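Filville Robotics Club
Two-Arm Bench Guide, revised 22/04/2024

4. Cloth Handling Practice

This section covers the garment task for the Trutell league entry. Complete Section 3 (power and homing) before starting. Two students work the bench, one per arm.

4.1 Starting position

1. Wipe the tabletop and clear it of tools.
2. Lay one garment flat near the middle of the table.
3. Open both grippers and raise them clear of the surface.
4. Start the Oltico controller and load the profile "cloth_slow".
5. Lower the right arm over the near end of the garment. Close the gripper at 36 percent force.
6. Raise the right arm until the gripped end leaves the table. Leave the other end down.
7. Hold the left arm above its side of the table until the operator calls "ready".

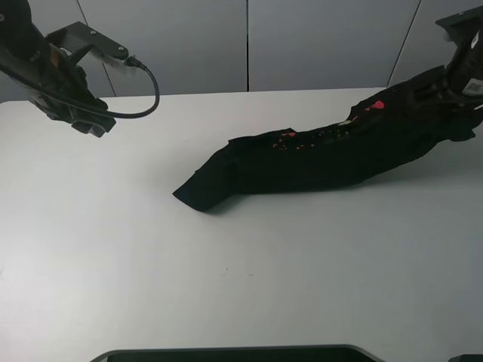

Figure 4-1. Right gripper holding a dark garment, left gripper clear of the table.

CAUTION: Do not pull with both arms at once. Stop if the fabric goes tight between the grippers.

NOTE: The cable on the left arm needs slack through the full range of the wrist. Check it after every change of tool.

4.2 Wrist camera check

1. Release the garment and remove it from the table.
2. Open the gripper fully.
3. Select the wrist view in the Hoxha viewer.

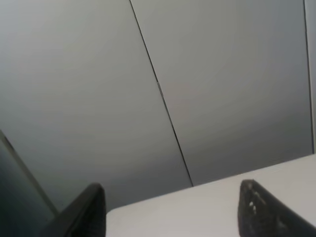 4. Confirm that both fingertips show and that the gap between them is clear. A tilted horizon is normal at this wrist angle and needs no correction.
5. If a fingertip is missing from the view, loosen the camera screws, turn the mount by 2 degrees, and tighten again.
6. Repeat for the other arm.

4.3 Logging

Record 8 runs per session. Enter failed grasps as well. Log sheets from January use the old column order and must not be merged with the current file.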